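Cloth-Covered Worktables: Fitting, Fixing and the Floor Around Them

Workshop notes, compiled by Bernd Engelhardt. Updated in March with corrections from Waltraud Steinbach.

A cloth cover on a worktable protects finished surfaces from scratches, cuts down glare under ceiling lights and keeps small parts from rolling. It also hides the edge of the table, snags on sharp corners and collects lint. The notes below apply to flat tables in a shared room with a hard floor. They do not apply to tables used for cutting, gluing or hot work.

Choosing the cloth

Use a closely woven cloth with no nap. Fleece and felt hold metal filings and will transfer them to the next thing set down. Medium-weight cotton canvas is adequate for most uses. A polyester blend wrinkles less but slides more on a smooth top.

Pick a plain mid-tone color. Sage green and light gray are both good for finding dark screws and white plastic parts. Black hides screws; white shows every mark and reflects overhead light into the eyes. Patterns of any kind make small parts hard to find.

Prewash once, hot, without softener. Expect cotton to shrink more in length than in width. Cut after washing.

Cutting to size

Measure the top, then add the drop on each side. A drop of 6 inches is enough to hide the clips and short enough to clear the knees of someone on a low stool. Add one more inch per side for the hem.

If two pieces have to be joined, put the seam at the rear third of the table. A seam in the middle tips over anything narrow that is set on it.

Fixing it down

1. Vacuum the table top. Grit under the cloth will wear through it in a few weeks.
2. Lay a sheet of non-slip mesh, cut 2 inches smaller than the top all around.
3. Lay the cloth and smooth it from the center outward with the flat of the hand.
4. Clip the middle of each long side first, then the middle of each short side.
5. Fold the corners as for a bed sheet and clip both layers.
6. Pull on one edge. If the cloth moves, the mesh is too small or the top is dusty.

Do not staple. Staples are slow to pull and leave splinters along the lower edge – Edileuza Cordeiro measured a cover change on a stapled table at 25 minutes, against four minutes with spring clips.

Keeping the work surface separate

Assign one table to equipment and another to laptops, paper and drinks. A bare wooden table is the better choice for the second one, as spills wipe off. Leave a walking gap between the two, wide enough for a person carrying something with both hands. Thirty-six inches is the minimum; 42 is comfortable.

Powered items on the cloth should stand on their own feet or flat base, with vents and speaker slots uncovered. Do not bunch the cloth up against them. Check that indicator lights can be read from the working side of the table before anything is plugged in permanently.

Labels written by hand should go on the top face, where they can be read without lifting the item. Use a fine permanent marker on white bordered stickers. Degrease the plastic with isopropyl alcohol first and let it dry fully.

Cables on the floor

Loose cables collect near stools, where feet move them. Route them along the wall or under the table's center line and cover any crossing with a low rubber ramp. On sealed concrete, gaffer tape holds for a month or so; replace it when the edges begin to lift. Duct tape leaves residue and should not be used.

Stools with slender legs will sit on a cable without anyone noticing. Lift the stool to move it. Check the cable jacket for flat spots whenever the floor is swept.

Partitions and sound

Hard floors and exposed ceiling ducts make a room loud. One upholstered panel beside each worktable helps more than the same panel hung high on a far wall. Stand it with a hand's width of clearance so the cloth does not rub on it. Vacuum the fabric with a brush head and wipe the wood frame with a damp cloth only.

Clearing at the end of the day

Put loose small items in a lidded tray before the cloth is brushed. Brush toward one corner and collect there. Carry out cups before anything else is moved. Turn the cloth end for end once a month so that wear is spread over both halves.
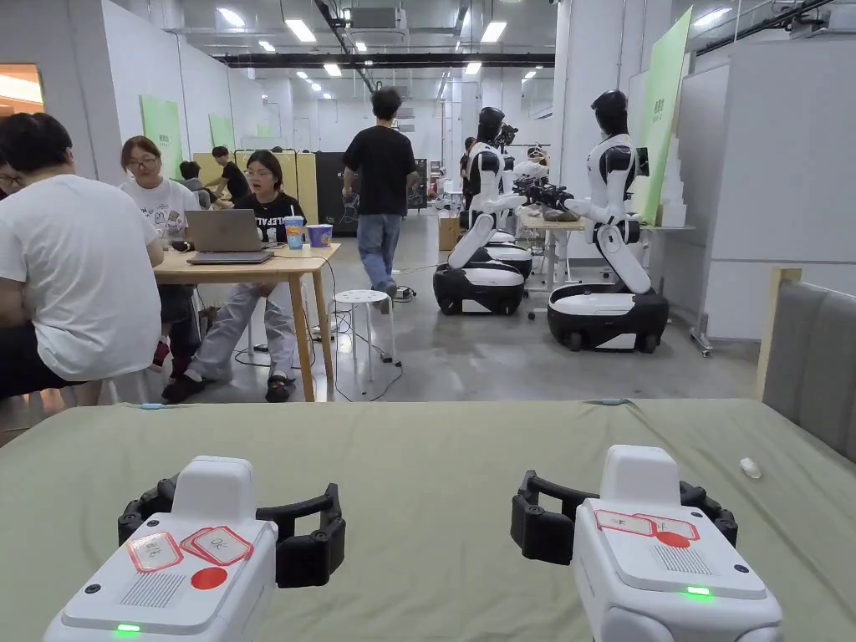

Washing and storage

Shake the cover outdoors, then go over both sides with a lint roller. Wash at 105 °F with a small amount of liquid detergent. Powder leaves a residue on dark and mid-tone cloth. Line dry and press while slightly damp.

Roll spare covers on a cardboard tube. Folded covers hold a crease, and parts will line up along it. Write the table size on the end of the tube. Ludger Böttcher also adds the date of the last wash in pencil.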